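Wubshet opens robot teaching room in Relham

A room where robots learn household jobs from people has opened at Wubshet's site in Relham, the company said in January 2026.

The room has 15 workstations, each with a pair of arms. An operator drives both arms by remote control while the movements are recorded, and the recordings are later used to train the software that will run the arms without help.

The first set of tasks is built on shopping: packing fruit into bags, emptying baskets and sorting tins. Wubshet wants 3,000 recorded attempts before it moves on to laundry in June.

Jianguo Su, who runs the teaching programme, said plastic bags had been the slowest job to learn, for operators as much as for machines.

"A bag has no fixed shape, so one arm has to hold it while the other does the work, and you are steering both," he said. "New operators spend their first shifts on bags and little else - some of them dream about it."

Operators work in turns of 30 minutes. Failed attempts are kept but marked, and Mr Su said a dropped orange could be as useful to the software as a packed one. 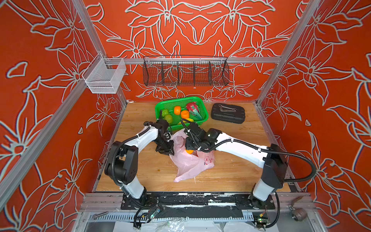 Two arms grip a plastic bag with an orange just inside its mouth, in front of a basket of fruit.

Wubshet employs 31 people in Relham and shares the building with parts supplier Jarnside. It plans to take on more operators in the spring and will train them on site. No earlier experience with robots is needed.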